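Zurau Plain Table Cloth, Green
Sold by Najjar Table and Linen
Product code 1128
Last revised 2020-11-23

We took a long time to agree to stock this. Plain coloured table cloths are a crowded corner of the trade, and most of what gets written about them is padding. The makers at Zurau sent us a page of claims along with the first roll, and we have left most of them off this listing. What remains is what we could check ourselves on our own tables, plus a few complaints.

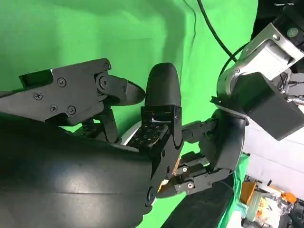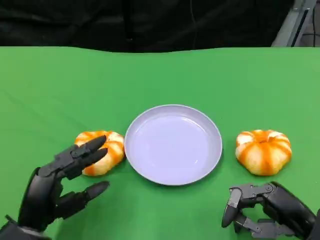 Green cloth in both; the second has the pale plate and two small pumpkins.

What you get

One flat cloth, single colour, hemmed on all sides. No pattern, no border, no matching napkins. Zurau do sell napkins in a shade they call the same green. We put a set next to the cloth in daylight and did not think they matched, so we don't carry them. If you want napkins with it, buy white ones or buy something plainly different. A near miss looks like a mistake.

There is no gift box. It arrives folded in a paper band, and the folds show. See the part on ironing before you plan to open it an hour before people arrive.

Sizes

Small, for a table seating 2
Large, for a table seating 4
Long, 171 cm on the short side, cut to order by the length

The seating figures are Zurau's and we think they are fair for everyday use. They are mean for a dinner where you want a proper drop at the sides. Measure your table, decide how far down you want the cloth to hang, double that and add it on. If the answer falls between sizes, go up. A short cloth on a long table looks like a tea towel.

The long version is measured along the roll and cut by hand, so we can't take it back unless it has a fault. Please don't order it from memory.

The colour

The maker's name for it is Meadow. We call it green, as it is a good deal stronger than any meadow we have walked through. Several customers have told us it was brighter than they expected, and two words in the old listing ("soft" and "muted") were to blame for that. Both have gone.

It does not flatter everything. Cream crockery can look slightly dirty on it. Dark blue is fine. Clear glass picks up the green and either pleases you or doesn't. Pale plates do well, and so does anything orange, so the cloth sells mostly in October and then sits on the shelf until spring. We have heard it described as a cloth for all seasons. Our stock records say otherwise.

Screens vary. If the shade matters to you, pay for the swatch, which comes off the price if you go on to order. We would much sooner post a swatch than take back a cloth.

Does it resist stains?

Zurau say it does. We say a little, for a while. Water beads on a new cloth if you blot it quickly. Red wine left through a meal did leave a mark on ours, and it took a soak and a second wash to shift it. Candle wax came off with the usual brown paper and a warm iron, though it would have done so on a cheaper cloth too. Turmeric did not come out at all.

The finish wears away with washing. The maker's leaflet gives a number of washes that it is supposed to last, and we are leaving it out as we have no idea how they arrived at it. Treat this as an ordinary cloth that gives you a few seconds' grace when it is new.

Creasing

This is the weak point. It creases in the packet, it creases in the drawer, and if you drag it across a table to straighten it, it gathers in small ripples that have to be smoothed out by hand. The leaflet promises an "effortless drape". We ironed ours damp on a medium setting and got it mostly flat. Steam alone did very little.

Rolling it round a cardboard tube helps more than anything else we tried. The tubes from wrapping paper are too thin. Ask us for an old roll core when you order and we will put one in if we have one, free, though it may push the parcel into a higher postage band.

Washing

Wash it on its own the first time. Some colour came out in the water, less in the second wash, and none that we could see after that. Keep to a cool wash. Line dry in shade if you can, as a full summer on a garden table faded our shop sample along the fold. No bleach, and no tumble drying unless you enjoy ironing.

Fabric softener made the cloth slippery, so we stopped using it.

Underlay

We are often asked whether an underlay is worth the money. On a hard polished table, yes. It stops the cloth creeping and makes plates quieter when they are put down. On a rough or painted table we could hardly tell the difference. The Jatell felt underlay is the one we sell, in the same small and large sizes, and it can be trimmed with kitchen scissors. Jatell describe it as heatproof. We would still put a mat under anything straight from the oven.

How it compares

The obvious rival is the Pullira plain cloth, which we also stock. The Pullira is heavier, hangs better and creases less. It costs more, and its green is closer to olive. If you are buying one cloth to last and the colour is not the main point, we would steer you towards that one, even though we make less on it.

The Zurau wins on brightness and price. It is also lighter to wash and quicker to dry, which counts for something in a flat with one radiator. For a child's party, a market stall or a seasonal table that will be packed away afterwards, it is the sensible buy. For a wedding, no.

Questions we get

Is it wipe clean? No. Crumbs brush off. Anything sticky means a wash.

Will it fit a round table? It will cover one, but the corners hang low and people catch their knees on them. There is no round version and Zurau have no plans that we know of.

Can you hem the cut edge of the long size? It comes hemmed already. If you later shorten it at home, turn the edge twice, as it frays quickly.

Is the back the same as the front? Nearly. The front is very slightly smoother. Most people won't notice, but two cloths laid side by side with different faces up will show it.

Delivery and returns

Small and large sizes are sent folded by ordinary post. The long size goes by courier. Unwashed cloths in their paper band can come back for a refund and you pay the return postage. Washed ones can't, unless the hem has failed, in which case send us a photo of the stitching and we will replace it.

Swatches are posted twice a week.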